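Consumer Choice and Household Goods
Handout 6: Reading product claims about kitchen surfaces and food hygiene

Read before the seminar. Bring one piece of packaging or a printed product page with at least one hygiene claim on it. Supermarket own brands are fine and often more interesting than the expensive ones.

1. What we are doing this week

Last week dealt with energy labels, where there is at least a test behind the number, even if the test is odd. Hygiene claims are looser. A label can say "antibacterial", "hygienic", "food safe", "easy clean" or "naturally resistant" and each of these leans on something different, and sometimes on very little. By the end of the session you should be able to take a claim apart and say what would have to be measured before you believed it. You do not need any biology beyond what is in this handout.

I should say at the start that I am not neutral. I have read a great deal of this copy and I think most of it is written to be felt and not checked. You are welcome to argue the other side, and a few of you probably should.

2. The missing comparison

"Kills 99.9% of bacteria." Compared with what? Rinsing under the tap? Leaving it alone overnight? A claim with no comparison in it cannot be wrong, and that ought to bother us more than it does. Wiping a smooth surface with hot water and ordinary washing-up liquid removes a lot of what is on it. If a treated surface is tested against one that has been left dirty, the treated one will look marvellous.

Then there is time. Many surface treatments are tested over 24 hours, under damp and warm conditions, with the bacteria held against the surface under a film. Your worktop at teatime is not like that. You put chicken down, you pick it up, and two minutes later somebody is slicing a tomato. A result that needs a day to appear tells you nothing about the tomato.

Our running case is Plastura, a plastic chopping board sold on the strength of "active protection". The product page gives a reduction figure and the contact time sits in a footnote: 24 hours. I have no quarrel with the footnote. I have a quarrel with the photograph of raw fish beside it.

3. Wood against plastic 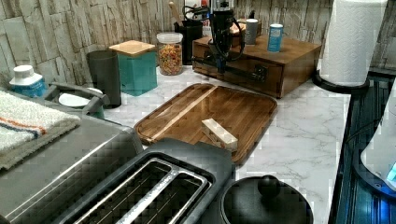
Everybody arrives with an opinion on this, usually the one they grew up with. For years the advice was that plastic was clean and wood was filthy, and then came a wave of articles saying wood had been right all along. Both versions leave out the state of the surface. A new plastic board is smooth and washes well; an old one is full of knife cuts and does not. Wood draws moisture in, which takes some bacteria down with it, and whether they die there depends on the wood, the drying and how much there was to begin with. Shape matters too, and gets far less attention than material. A board with a raised rim and an inset panel, like the wooden one on the marble-patterned worktop, has inside edges that a flat slab hasn't got, and inside edges are where I would look first if I wanted to find what the cloth had missed. I have yet to see a product page compare two shapes of board in the same material. They compare materials, as materials are what they have to sell.

Note also the word "natural". Stanari, who sell boards and oils, describe their wood as having "natural hygienic properties". It may have. So does sunlight. The phrase gives no amount, no organism and no time, and the care leaflet then tells you to wash the board promptly and stand it up to dry, which is the advice you would give for anything.

4. Small samples, large letters

The Ekström leaflet (copy in the course folder) reports a home trial in which "users noticed a cleaner kitchen". Turn it over and you find there were 6 households, who had been given the product free, and no group without it. Noticing is not measuring. People who have just been handed a new cloth and asked about cleanliness tend to clean.

Set beside it the Clondevside survey, which had 429 replies and is quoted in a good many places as though size settled things. It asked people how often they disinfected their worktops. It did not check. Four hundred and twenty-nine people telling you what they would like you to think is still only that, and the question was put in such a way ("How often do you make sure your worktop is safe?") that a low answer sounded like a confession.

So a big sample can be as weak as a little one, for a different reason. Students often write "the sample was too small" and stop there. I will not give marks for that sentence on its own. Say what the small sample prevents us from knowing.

5. Questions to put to any claim

What exactly was measured: bacteria on a surface, illness in people, or somebody's impression?
Against what?
For how long, and how does that compare with real use?
Who did the test and who paid? (Paid-for tests are not worthless. They are chosen, and you rarely see the ones that went badly.)
Would the claim still be true of plain soap and water?

The last of these disposes of more copy than the other four put together.

6. A word in defence

There are settings where treated surfaces may earn their keep, and some makers publish their full methods and put up with the awkward questions. Being doubtful does not mean assuming that everyone is lying. Most of the writing we look at is true in a narrow sense. The work is in finding out how narrow.

7. For the seminar

In pairs, choose one claim from your packaging and rewrite it so that it says only what the evidence supports. Keep it under 30 words. Then say whether you would still buy the thing.

The written exercise is due at the end of November. Do not submit screenshots of websites without the small print. If the small print is missing, go back and find it, or tell me that you looked and where.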